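23rd November, Maserwood workshop

Got in before the others and had the big arm to myself for once, so I went straight back to the pencil job. The plan hasn't changed: pick up one pencil, put it down along the box, go home happy. It did 17 good picks out of 21, which I'm very pleased with (last time I gave up and made tea).

The misses were all the same sort. The fingers come down a touch high and the pencil rolls off towards the rack. I dropped the approach by 2 mm and slowed the last bit right down, and it's much calmer now. Merle reckons softer pads would sort it too. She may be right, but I want to try one thing at a time!

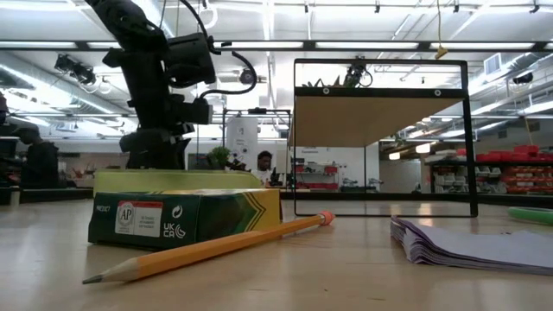 Then the cable. On the far reach it still drags a bit by the elbow, and you can hear it, so I let out more slack and ran it through the full sweep again. Better, though I don't love the loop it makes. Nabil, if you've got any of those wide clips left, can you leave me a couple?

Settings are saved as Nindent 574, so please don't overwrite it. Flynn wants a go with the paper stack next. Those sheets curl like anything and I think he'll be there until January, but good luck to him.

Still to do: re-zero the wrist, find the short hex key, ask Edivaldo about the second arm.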